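Arnstead Instrument Hire
Noise and vibration meters: frequently asked questions

The answers on this page apply to hire of sound level meters, acoustic calibrators, outdoor noise kits and hand-arm vibration meters from the Arnstead depot. Terms for long-term monitoring contracts are separate and are supplied with the quotation.

Which class of meter do I need?

Class 1 and Class 2 refer to the tolerances a meter must meet, with Class 1 the tighter of the two. For a basic workplace noise assessment, Class 2 is normally accepted. For environmental work, planning conditions and anything likely to be disputed, ask for Class 1. If a consultant, client or local authority has given you a written specification, send it with the enquiry and we will quote against that.

Can I use a phone app instead?

For a first indication, yes. For a report, no. A phone microphone has no traceable calibration, the processing inside the handset is unknown, and most handsets limit or compress the signal at high levels.

What does A-weighting mean?

A-weighting is a filter that reduces the contribution of low and very high frequencies, to follow the response of the ear at moderate levels. Results are written as dB(A), or with an A in the subscript. C-weighting is much flatter and is used for peak readings. Z-weighting is unfiltered over the working range of the meter. Our Class 1 meters measure all three at the same time, so the choice can be left until the data is processed. The Class 2 meters do not, and the weighting must be set before the run starts.

What is the reference for 0 dB?

For airborne sound, 20 micropascals. Vibration levels are supplied in metres per second squared and not in decibels.

What is the difference between Leq and Lmax?

Leq is the steady level that would contain the same sound energy as the varying noise over the same period. Lmax is the highest time-weighted level reached in that period, on either the Fast or the Slow setting. Lmax is not the same as peak. Peak has no time weighting and will be higher, often by a wide margin when the noise is impulsive. Please state which of these your report needs. More repeat hires are caused by the wrong parameter being logged than by any fault in the equipment.

How long should a measurement be?

Long enough to include a full cycle of the work. If a press runs a batch and then stands idle while it is reloaded, measure across both. For steady noise a few minutes is usually sufficient once the reading has settled. For road traffic and mixed outdoor sources the period is normally set by the method you are following.

How is the equipment sent?

Meters travel in hard-shell carrying cases by next-day courier, or can be collected from the trade counter between 8 am and 4.30 pm. Collection must be booked. The order number is on the hire note, and we ask that it is quoted in any message about the delivery. Outer cartons should be kept for the return.
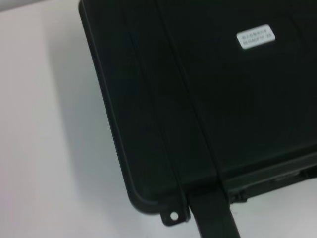
Black hard-shell case, lid side up.

What should I check on arrival?

Check the serial numbers of the meter, microphone and calibrator against the hire note. The three are issued as a set and the certificate is valid only for that combination. Fit the batteries, switch on, and allow the meter to reach the temperature of the room before calibrating. Damage or missing items must be reported by noon on the first day of hire. Sheyla Mosquera at the hire desk deals with these reports and can arrange a replacement on the same day's courier if the call is received before 3 pm.

How do I carry out a field calibration?

Remove the windshield. Push the calibrator fully on to the microphone with a slow, straight movement. Switch the calibrator on, wait for the reading to settle, and start the calibration routine from the meter menu. Write down the reading before adjustment as well as after it. Repeat the check at the end of the measurements without adjusting. If the two differ by more than 0.5 dB, the data between them should be treated as suspect and the method you are working to will say whether it can be kept.

Do not calibrate with the calibrator held in the hand near running machinery. Move to a quieter spot and go back.

Is a calibration certificate included?

Yes, a copy is supplied as a PDF with every hire. Printed copies are available on request. Laboratory calibration is done off site and our in-house checks are overseen by Hernán Ñahui. The in-house check sheet is also supplied but is not a substitute for the certificate and should not be appended to a report in its place.

Where should I put the microphone?

For personal exposure, near the ear of the worker, on the noisier side, with the worker absent if that is practical. For outdoor free-field measurements, on a tripod at 1.2 to 1.5 metres above the ground and at least 3.5 metres from any reflecting surface other than the ground. Façade measurements follow a different rule and the position must be stated in the report.

Always fit the windshield outdoors. It is good practice indoors too, near fans or extraction. Readings taken in strong wind should be discarded whatever windshield is fitted.

Does the outdoor kit need mains power?

No. The kit runs from its own battery, and the running time depends on the logging interval, on whether audio recording is enabled and on the temperature. The quotation gives a planning figure for your settings. A mains charger is included and can be left connected. Extension cable for the microphone is available in several lengths; if you need 100 metres, say so when ordering, as that drum is stored at our second depot in Kutine Road.
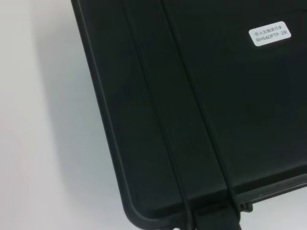 The microphone cable should be laid out loosely and kept away from power cables where possible. Where they must cross, cross them at right angles. Tape the connectors if rain is expected, and form a drip loop below the point where the cable enters the enclosure. Water in the connector shows up as a slow rise in background level and is easily mistaken for a real change in the noise.

What software do I need?

The Driris download tool is free for the length of the hire and runs on Windows only. It exports to CSV and to spreadsheet format. Error 894 on connection means that the meter is still logging: stop the run, wait for the file to be closed, and reconnect. Do not remove the memory card while the red indicator is lit.

Are my data deleted on return?

Yes. Cards are wiped when the equipment is booked in. Please download everything before you send it back. We can download on your behalf, with a charge, if this is written on the returns form. It cannot be done once the card has been wiped.

Can you take the measurements for us?

We do not carry out surveys. We can pass your enquiry to an independent consultant; Rukhsana Rajput and Nilton Ríos both take on industrial work in this area and invoice you directly. We receive no commission.

Is training available?

A half-day course on basic workplace noise measurement is held at the Paucar Building in March, July and November. It is taught by Deisy Benavides and covers meter settings, field calibration, daily exposure calculation and record keeping. Attendance does not amount to a formal qualification in noise assessment. Places are limited to 20.

When does the hire period start and end?

It starts on the day of delivery and ends on the day the courier collects. Days in transit are not charged. A hire can be extended by email if the equipment has not been promised elsewhere – please ask before the end date, not after it.

What do I do with the batteries on return?

Remove the disposable ones and recycle them locally. Rechargeable packs stay in the equipment, switched off. Put the signed returns form inside the outer carton.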